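Packing Floor Meeting – Notes
Shares: 14 Comments: 3

Meeting opened 2:15 p.m. Ngozi Ekpo in the chair, notes by Obinna Ezeani. Apologies from Kaplan. Notes from the October meeting were accepted with one spelling fix.

1. Sorting cell
Obinna went over the plan for the Zallano line. Small metal parts that are now sorted by hand into divided trays would go to a two-arm cell. The layout is still being worked out in simulation, and no floor space has been cleared. The line handled 2,821 trays last month, 846 of them on the late shift.

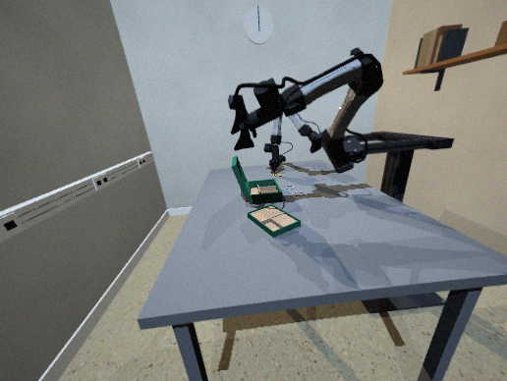
Ngozi asked who clears a dropped part. Under the plan an operator stops the cell, picks the part up and restarts it. Two sorters said this would mean more walking than they do now. Obinna will add the walking time to the plan.

2. Jobs and hours
No posts are being cut this year. Four sorters would move to checking and refilling, at the same grade. The late shift asked for that in writing – Ngozi to send a letter before the next meeting.

3. Training
Cirkel has quoted $3,000 for two half-day sessions. Agreed, provided both are held in paid hours.

4. Any other business
Ferix bench lamps are still on back order.

Meeting closed 3:05 p.m.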